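Ferko puts a $14 sour on the shelf and calls it beer for everybody

Ferko Brewing will start selling a barrel-aged cherry sour in March, its first beer to spend any real time in wood. The brewery is calling it Varstead, has priced it at $14 a bottle, and says it will "open sour beer up to everybody." I had a glass at the preview last month and I have doubts about the everybody part.

The beer itself is decent. It pours a cloudy pink, smells like cherry skins and a little vinegar, and finishes drier than I expected. Head brewer Nayara Camargo said the base is a plain wheat beer that went into used red wine barrels and stayed there through two summers. The oak comes through. The cherries less so, and by the bottom of the glass I was mostly tasting acid.

What bothered me was the pitch. Ferko's flyer says the beer was made in "tiny quantities," then gives the run as 4,000 bottles. For a brewery this size that is a full release. The same flyer says 78 percent of tasters preferred Varstead to "a leading sour." Which sour? Camargo didn't know. Rogério Rocha, who handles sales, told me there were 100 tasters and that they were members of the Ferko bottle club. People who already pay the brewery every month to send them beer liked the brewery's beer. Fine.

Rocha also said the wild yeast came from an orchard next to the brewhouse, which makes a nice story. When I asked whether anyone had sent a sample to a lab to see what was growing in those barrels, he said that was "on the list." Maybe it is orchard yeast. It could as easily be whatever was living in the wine barrels when they arrived. The beer would taste the same either way, but the label makes the claim in large type.

Not everyone shares my mood. Marlene Zacharias, who buys for the Prikano bottle shop, has ordered ten cases and expects to sell them to people who usually drink cider. "They like tart and they like fruit," she said. "They don't read flyers." Jailson Cavalcanti, who runs the Cavalcanti taproom two blocks over, is passing for now. He has poured three cherry sours in the past year and says the kegs were still half full when he pulled them.

My advice is to split a bottle before buying two. Serve it cool but not ice cold, and have it with something fatty – a soft cheese or roast duck would do. Ferko says it will improve in the cellar for five years. The brewery has not made a sour before, so I don't know how it would know.

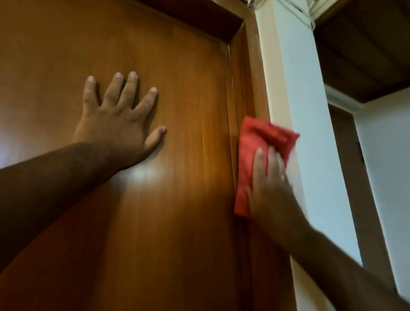
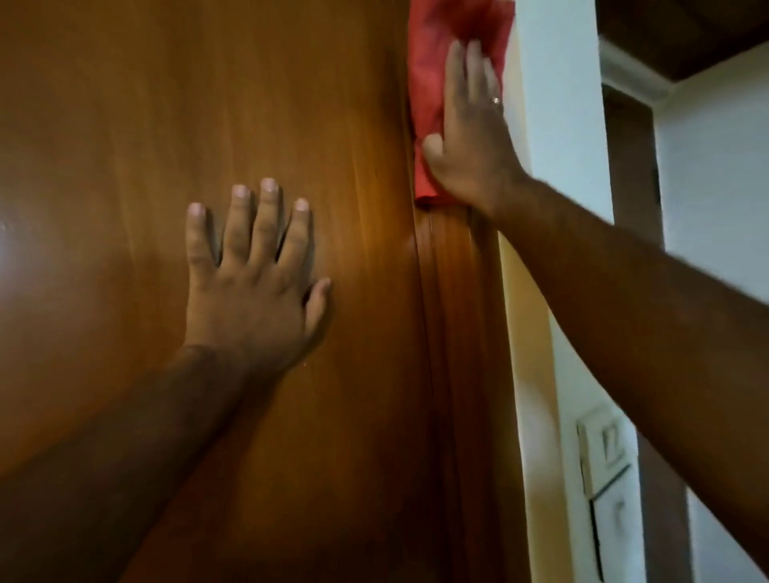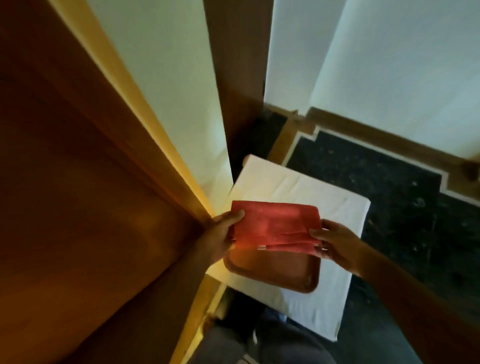 Where to find it

Varstead goes on sale at the Ferko brewery store in March, with a limit of four bottles per person. Prikano gets its cases the following week. Érica Meireles at the brewery store said there will be no online orders and no holds by phone. Tasting pours will be sold at the counter from noon until 6 p.m. while the first cases last – she did not have a price for those yet.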